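Grelten Makers' Circle
Minutes of the fall planning meeting, 2024-09-17

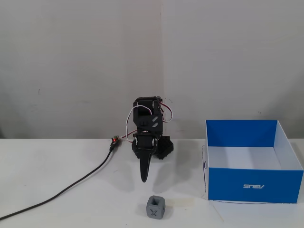
1. Opening and last minutes

The meeting opened with a good turnout and a very full snack shelf. The minutes of the last meeting were read and accepted with one correction: the paint order came from MacPherson, and it was for two cases of white, which explains why the whole back wall got a second coat. Everyone agreed the room looks much brighter for it.

2. Small printed cubes

The longest item of the evening, and the most fun. The gray cube with the square recess in its top and the raised X on its front was discussed at length. People love it! It sits well on the table, the X is easy to read, and the opening in the top gives you something to look into (or to drop a bead into, as two members suggested at the same moment).

It was agreed to make a full set for the open house in November. The target is 100 cubes, all in the same gray so that they look like a family. There was a lively back-and-forth over whether to do other letters as well. A full alphabet had strong support, but it would mean drawing every letter at the same depth as the X, and the members who do the drawing asked for time. Decision: X first, then O, so that visitors can play tic-tac-toe with them on the big table. The rest of the alphabet goes on the list for spring.

The question of rounding the edges came up again. A test with softer corners will be printed and passed around at the next meeting. Until then the current shape stands.

Action: print queue to be opened for members who want to run cubes at home. File to go in the shared folder under "cube X small."

3. Boxes for keeping things in

The blue box with the white inside was put forward as the model for how we store small parts from now on. It has ASUS on the front, it is sturdy, and the white interior makes little things very easy to find, which anyone who has hunted for a dark screw in a dark drawer will appreciate. Members are asked to save any decent cardboard box with straight sides and bring it along. Lids are welcome but we will mostly be keeping them off and stored flat, so do not worry if yours has gone missing.

There was a suggestion to cover all the boxes in matching paper. This was voted down, 3 in favor. The mix of colors makes it easier to remember which box holds what, and blue already has its fans.

Labels: one on the short side, big letters, no abbreviations. "Misc." is not a label. This was carried with applause.

4. Tabletops and cables

The white tables continue to be a joy to work on. Small parts show up beautifully against them, and a wipe with a damp cloth is enough at the end of the evening. Please use the cutting mats for anything with a blade.

Cables were raised under this item. The general wish is for cables to run to the nearest edge of the table and for spare wire to be coiled before people leave. Cuvari has offered us a bag of fabric cable ties at cost and the meeting said yes please. They will live in a jar by the door – help yourselves.

5. Open house in November

Plans are coming along wonderfully. Last year's guest book holds 173 names and we would love to beat that. Skullgate, the game shop on the corner, has agreed to put our flyer in its window and would like to lend some board games for the day. The tic-tac-toe cubes will have their own table near the entrance, with a box at each end for putting the pieces away.

Flyer draft: the blue was thought a bit too dark. A brighter one will be tried. The wording stays as it is, apart from the missing comma.

6. Money

The printing material fund stands at just over 100 dollars after the last order. That is enough to get the cubes started, and the collection tin comes out again at the open house.

7. Any other business

The kettle has been replaced. Thank you to whoever left the shortbread – it was excellent and did not survive item 2.

Someone has left a pair of reading glasses on the window ledge. They are now in the top drawer.

Items for the next agenda: rounded corner test, O cube, new flyer color, parking for the open house.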